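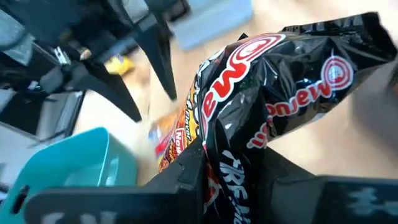

Mthembu asked whether the snack packets in the mixed carton could be ordered by flavor. They cannot at present: Covwood supplies the carton as a fixed assortment, under item number 377.

Mixed Snack Carton

The carton is intended for offices, schools and waiting rooms. It holds 16 individually sealed packets, including Mamee snacks in black and in orange packaging. Contents are packed flat in two layers.

Storage
Keep the carton closed in a cool, dry cupboard, away from direct sunlight. Packets may crease in transit - this does not affect the seal. Any packet with an open or torn end should be set aside and reported to the Metstead office.

Ordering
Cartons are sold singly or by the pallet of 134. Pallet orders are dispatched from Metstead. Customers holding a Usance account should quote item number 377 on all correspondence.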